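Juteck Shared Workshop
Bin Picking Build Group, Handout 4: Mounting the bin and routing the lines

Read this before the May session. It assumes you have the arm bolted down, the emergency stop tested and the controller talking to the arm. If any of that is missing, go back to Handout 3.

1. What we are building

The Pluvelel cell picks mixed small items out of one metal bin. Items are not sorted or spaced. They lie where they land, some against a wall and some touching each other, and the arm has to get one at a time. Everything in this handout comes down to two questions: does the bin stay in the same place, and can the wrist turn without pulling on a line?

2. Fixing the bin

Do not screw the bin to the table yet. We will move it several times before the layout is final, and spring clamps are good enough for that.

Put one clamp on each side, toward the rear corners. Keep the handles pointing away from the working area. Push the bin sideways by hand with the arm powered off. If it slides, reset the clamps.

Clamp jaws stick up above the wall, so they count as obstacles. Add them to the collision model as boxes and make the boxes bigger than the clamps. Last term's group left them out and bent a bracket.

Sheet stock can stay next to the bin while we work on the guards. Leave the paper on the acrylic until the guards are cut and drilled. Tape it down if it moves.

3. Walls and reach

A sloping wall helps, in that items tend to end up nearer the floor. It also takes away room. With the gripper straight down, the bracket meets the rear slope before the fingertip reaches an item lying at its base. Tilt the wrist toward the front wall for those picks.

Work out the tilt at three heights and write all three in the log. Do not copy the numbers from another bench. The tables are not level with each other.

Bare metal also causes trouble for the depth sensor. Worn patches and bright scratches reflect differently from the rest, and you will see holes in the depth map. We average several readings before each pick. Clear items are the worst case, so test with those early.

4. Hoses and cables

Run the air hose and the cable bundle along the arm together, with a loop at the wrist. Too small a loop and it pulls tight when the wrist turns. Too large and it hangs into the bin. Start with 300 mm of slack and trim from there. 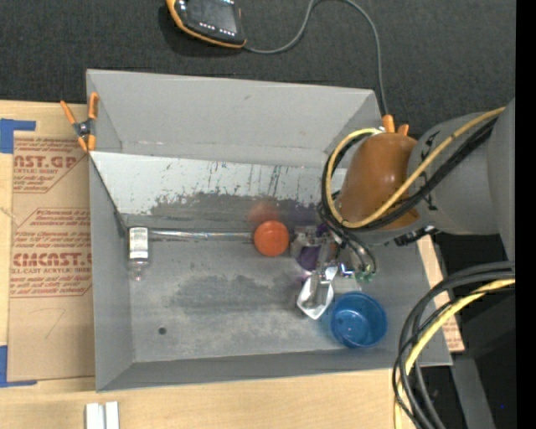 Turn the last joint slowly through its full range in both directions and watch the loop the whole time. Then do it again with the arm at the far corner of the bin - that is where it usually catches. Use hook-and-loop straps until the routing is settled, then change to the Galanis saddles from the drawer under the bench.

Keep the teach pendant outside the reach of the arm, with its cable behind the bin.

5. Test run

Set the Clisito script to 259 picks at low speed. Stay at the bench. Log every miss with the item type and its position: floor, wall or corner. When the low speed run is clean, go on to 1,000 picks at normal speed. The 3,000 pick run comes after the guards are fitted.

6. Bring next time

Your log sheet with the three tilt values
Safety glasses
A 4 mm hex key, the shop set is missing one
A few small items of your own to pick, nothing glass and nothing heavier than a full key ring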